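About Skollitz

We have been looking after bags at Skollitz for 19 years now, and when people ask what we do we still find it hard to give a short answer. We mend them, mostly. Backpacks above all – the plain black kind that goes to school, to work, on the train and under the seat, and gets no thanks for any of it.

Our first workshop was on Plisport Street, with one sewing machine and 74 spools of thread. These days we take in 2,000 bags a year, and every one gets the same slow once-over before a needle comes near it.
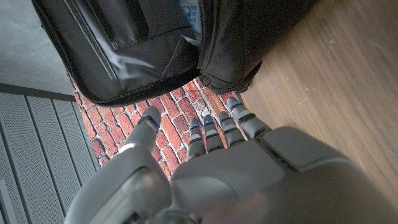
Jouko Juntunen wrote to us that his old backpack had been to three other shops before ours, and each had told him to buy a new one. He has carried it every day since December, and he says the shoulder straps sit better than they ever did.

Letters like that get pinned up by the kettle. We have 411 of them, and we are running out of wall!

A backpack with several zippered compartments takes patience. We open every pocket, run each zipper end to end, and feel along the stitching with our thumbs, the way old Mrs. Valtonen taught us when we were starting out.

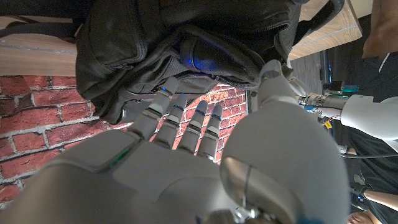
Straps come next, and then the padding, and then the bottom seam, where a bag takes most of its knocks. If something can be saved we save it, and if it can't we'll tell you kindly and give you a cup of coffee.
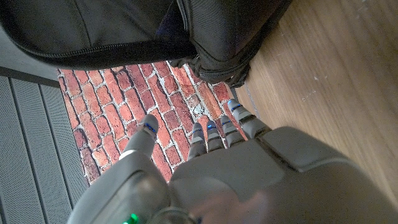
You are welcome to stop by our counter in Jesteck any time we're open. Please empty the pockets first if you can – we do find a lot of sandwiches – and tell us a little about where the bag goes with you, as it helps us choose the thread.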